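Restore from replica or from backup? Memness 8 upgrade went sideways

kchan_dba
Our Memness 8 upgrade finished at 2:40 in the morning with a green check mark and a database missing 2,132 rows. The check mark was very pretty. We have a replica at the second site and a nightly backup in Steriva. My manager wants to fail over to the replica and go back to bed. Opinions?
Kirsten

tapeape
Is the replica missing the same rows? Then it's a copy of your problem in a nicer zip code.

kchan_dba
It is missing the same rows. I checked after posting, in the traditional order.

anel_s
Restore last night's backup under a different name, compare the tables, and copy over what's gone. Don't restore on top of the live one. I did that at Thibodeau with 700 users logged in and I still get cards.
Anel Swanepoel

mostly_indexes
Disagree with Anel. Picking rows out by hand is how you end up with orders that belong to customers who don't exist. Roll the whole thing back and replay the logs up to the minute before the upgrade.

anel_s
Lovely, if the log chain is intact. Kirsten, is it?

kchan_dba
Define intact. Somebody switched logging to simple in April "to save space."

mostly_indexes
I withdraw my suggestion and offer my condolences.

gritum_fan
We moved to Gritum snapshots, one every 8 minutes, and haven't thought about logs again.
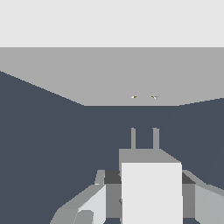
Gray on slate blue, sim view

tapeape
Snapshots on the same array as the data? So when the array goes, they all go together. Sweet, in a way.

gritum_fan
They get copied off nightly. The license is 3,000 a year and I sleep fine.

tapeape
So does my dog, and he has no backups at all.

kchan_dba
Update: went with Anel's way. The side restore took most of the morning. All the missing rows were in one table, and the foreign keys checked out. Logging is back on full. The manager has asked if we can "do the replica thing anyway, for safety."

anel_s
Check your row counts again tonight after the batch job runs. And take a backup before you touch that replica.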